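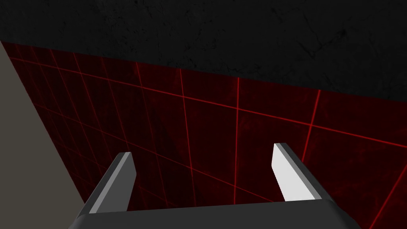
Moving handlers from the packing bench to simulator review: pay grade and rotation

packline_west

I supervise a handling section at Welinell. We pack awkward single items, mostly musical instruments and lamps. Two of our six benches go over to gripper cells in August. The cells run on Reltura software, and grasps are tried in a simulator before anything reaches the floor.

Management wants four of my handlers to review simulated grasps half of each shift. They look at a view from the gripper and mark the grasp as accept, reject or unsure, with a reason code. The target is 400 views per half shift. The handlers are good at this. They know where a thing bends and where it dents. But their job description says "manual packing, grade 3", and HR says looking at a screen does not change the grade.

Has anyone rewritten a job description for this kind of work? And is 400 a sensible number?

tolerance_stack

We did this at Sperling with a similar setup. Some points from our side:

Grade. We wrote the review work up as inspection. The reviewer's mark decides whether a grasp is released, and that is a quality decision under our existing grading rules. Check whether yours have an inspection line. Ours moved up one grade, backdated to the first review shift.

Rate. We started with up to 500 per half shift and dropped it. Simple boxes go quickly. Anything with a curved or tapered section takes longer, and a reviewer under a count target will press accept. We now set the time and let the count vary. The "unsure" marks went up after that, and those were the ones the engineers wanted.

Rotation. One hour on screen, then one hour at the bench. Keep the bench hours. A reviewer who has not handled the stock for a month starts judging by how the rendering looks — and the rendering carries no weight or stiffness.
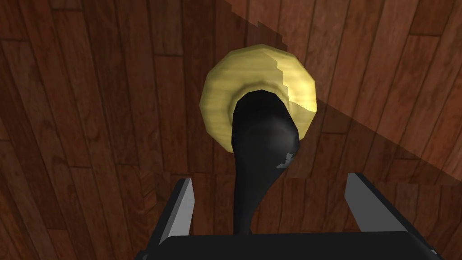 Simulator view: horn with the gripper fingers open, stem between them.

With an item like this one, our handlers want to know what the neck is made of and how thick the wall is. Neither can be read off the view. Ask for a data sheet next to it. Ours took a while to get approved, but disagreements between reviewers fell once it was there.

Also put in writing who answers for damage after a released grasp. We settled on the cell owner, with the reviewer's mark kept as a record only.

nightdock

400 is fine. We do 1000 a night at Pakanier but it's all cartons so maybe not the same thing. No grade change here, they gave us a screen allowance instead. Get the allowance in writing, ours was missing from the first pay run.

packline_west

Thanks both. There is an inspection line in our grading rules, grade 4. I am taking that to HR on Tuesday along with the hour-on, hour-off rotation. The data sheet request has gone to the cell engineers.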